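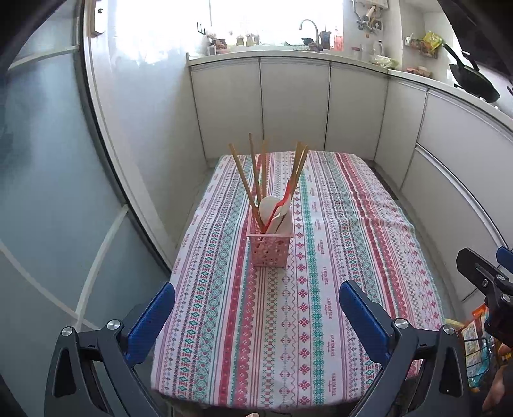

Figure 7.1 A dining table with a striped tablecloth in folk-style cross-stitch motifs.

Chapter 7
Watching the Watchers: How Arms Agreements Are Checked

By the end of this chapter you should be able to:
explain the difference between declaring, monitoring and verifying
describe what happens during an on-site inspection
say why early warning and verification need different equipment
weigh up the evidence in a disputed case

Suppose two countries that do not trust each other agree to limit the number of missiles they keep. Each signs, the cameras flash, everyone flies home. Now what? How does either side find out whether the other is keeping its word? This is one of the best puzzles in the whole of defence studies, and it draws in everything from geology to handwriting on a shipping form. If you enjoyed the negotiating exercise in Chapter 6, you are going to like this even more!

We start with three words that newspapers tend to mix up. A declaration is what a state says it has. Monitoring is the gathering of information, by satellite, by seismometer, by people on the ground. Verification is the judgement made at the end, when somebody has to decide whether the declaration and the information agree. That last step is a matter of politics as much as measurement, and two honest experts can look at the same file and disagree.

The invented republics of our earlier negotiating exercise are left behind now, and we turn to a single long case study, the Linach Accord. Under it, the two sides exchanged lists of launchers, and inspectors were allowed to visit the depot at Clendcombe every June. The first list ran to 3021 separate entries, down to spare transport frames. Inspectors had 27 hours on site and could pick any 10 buildings they liked, with very little notice given to their hosts. Try to imagine the planning on both sides!

Dilwyn Yorath, who led the second visit, wrote afterwards that the hardest part was measuring doorways. A missile of a certain length can't be kept in a building it won't go into, so a tape measure could rule out a whole row of sheds before lunch. We will look at his notes closely in Section 7.3, where you will have a go at the same sums.

Section 7.4 moves on to faster weapons. A glider that changes course in flight is awkward for a treaty as well as for a radar operator. What exactly should be counted: the glider, the rocket that lifts it, or the vehicle that carries both? Rangi Baxter and Tegan Costigan take opposite sides in the paired readings, and we have printed both at full length.

Before you read on
Write down three things you would want to see if you were sent to Clendcombe for a single day. Keep the list. You will need it again in Section 7.5.

Key terms
baseline declaration, challenge inspection, counting rule, data exchange, national technical means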